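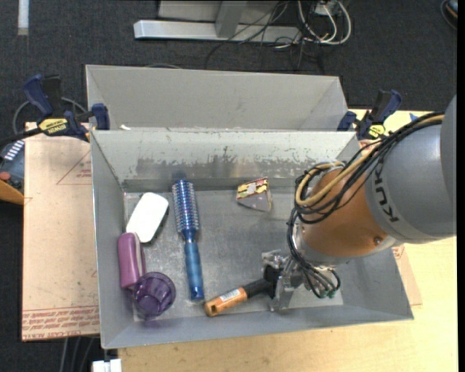

Front bin: the blue round brush and the orange and black handled tool.

From: Othmane El Sherbiny
To: Stirkotbridge sorting list
Date: 3 June 2019
Subject: Re: Bins and odd items

On the question of the metal bins, my view is that we keep both. The front one is worn along the inside of the back wall, with smudges and scratches right across the middle, but that is only looks. The floor of it is dull and scuffed and will do for another year.

> Annan wants to know if we still need two grey bins,
> and whether the hairbrush goes with household or
> with toiletries. The sheet has it under both.
> Also, do we take labels off before things go in?

The hairbrush is toiletries. I have taken line 86 out of the household page, so it now appears once. If you printed the sheet before today, please cross it out by hand.

Labels stay on. The tool still has its white one on the orange part — the print is tiny, so copy it on to the sheet before the thing goes in the bin. It has a hanging hole at the end of the handle as well, so it can go on the pegs afterwards.

The Bindasetti box is still short of 2 items. If anyone has them at home, bring them to Warneck and leave them on the shelf in room 23.

Othmane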